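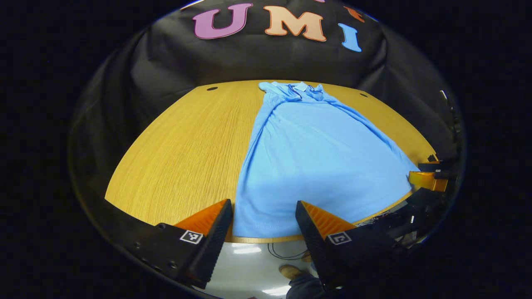 Section 4. Folding short-sleeved shirts

4.1 Purpose of this section

This section sets out the method for folding short-sleeved shirts by hand at the Dreta linen and uniform room. It applies to staff shirts returned from the laundry and to new shirts taken out of their packets before issue. Long-sleeved shirts are dealt with in Section 5 and tunics in Section 6. Polo shirts and T-shirts are folded in the same manner as shirts, except that the steps concerning buttons may be passed over where there are none.

All persons working at the folding tables are expected to have read Section 2 (Hand washing and care of the work area) before beginning.

4.2 The table

A table at least 800 mm deep is needed so that an adult shirt can lie at its full length. Smaller tables may be used for children's sizes only.

The surface should be smooth, clean and free of splinters. Wooden tops are to be wiped with a barely damp cloth at the start of each shift and left to dry fully. Polish and wax must not be used, as both can mark pale fabric.

Where a table top has holes for cables or fittings, the shirt should be laid clear of them. Buttons and collar stays are easily lost through an open hole.

CAUTION: Do not place drinks, pens or open marker bottles on a folding table at any time.

4.3 Checks before folding

1. Confirm that the shirt is completely dry. Feel the collar and the side seams, where damp remains longest.

2. Look over the front and back for stains, loose threads and missing buttons. Shirts needing repair go in the Rorkex tray with a slip stating the fault. They are not to be folded.

3. Read the size label and keep shirts of one size together.

4. Empty the breast pocket, if there is one. Items found are to be handed to the shift supervisor and entered in the lost property book.

4.4 Laying out

1. Fasten the top button and every second button below it.

2. Lay the shirt flat on its front, with the collar at the far edge of the table and the bottom hem towards you. The hem should be parallel to the near edge of the table.

3. Take the hem at both corners and draw it gently towards you until the body lies smooth. Do not pull on one corner alone, which twists the side seams.

4. Open out both sleeves. Sleeves often turn under at the shoulder when a shirt is put down, and creases will then run from the armhole across the body. Lift the shoulder, free the sleeve and lay it down again.

5. Straighten the collar. A bunched collar will hold its creases once the shirt is stacked. Turn it down along its own fold and press it lightly with the flat of the hand.

6. Smooth the body from the centre outwards, using the palms.

NOTE: Small wrinkles near the hem may be left. Wrinkles at the collar, shoulders and upper chest must be removed before going on, as these parts are on show when the shirt is stacked.

4.5 Folding

1. Place the folding board on the back of the shirt, with its top edge just below the collar and centred between the shoulders.

2. Fold the right side of the shirt over the board, so that the side seam lies straight down the back.

3. Fold the right sleeve back on itself so that it lies within the width of the board.

4. Repeat steps 2 and 3 for the left side. The two sides should match. If one is wider than the other, open the shirt and begin again from step 1.

5. Slide the board out towards you, holding the collar end still with the other hand.

6. Turn up the hem by the width of a hand. This keeps the tail from showing at the front.

7. Bring the lower half up so that the turned hem meets the base of the collar.

8. Turn the shirt over, face up, and check that the collar stands evenly on both sides.

CAUTION: The edges of the board can catch on knitted fabric. Boards with chipped or rough edges are to be taken out of use and reported.

4.6 Stacking and storage

Shirts are stacked in piles of 10. Collars should point in alternate directions so that the pile remains level. Pale colours are kept apart from dark ones, and light blue shirts are not to be stacked with white.

Finished piles are placed on the Gautam shelving by size, smallest on the left. Piles must not be pushed to the back of the shelf, where the upper shirts are liable to slide.

4.7 Common faults

Collar leaning to one side: the board was not centred. Refold from 4.5, step 1.

Crease across the chest: a sleeve was caught beneath the body during laying out. Return to 4.4, step 4.

Tail visible below the front: the hem was not turned up far enough before the final fold.

Pile leaning: collars all face the same way, or sizes have been mixed.

4.8 Enquiries

Questions about this section should be put to Sunita Mathur, Linen Room Manager. Requests for new boards or slips are to be made in writing to Walter Mosquera in Stores.

Section last revised: Sun 27 May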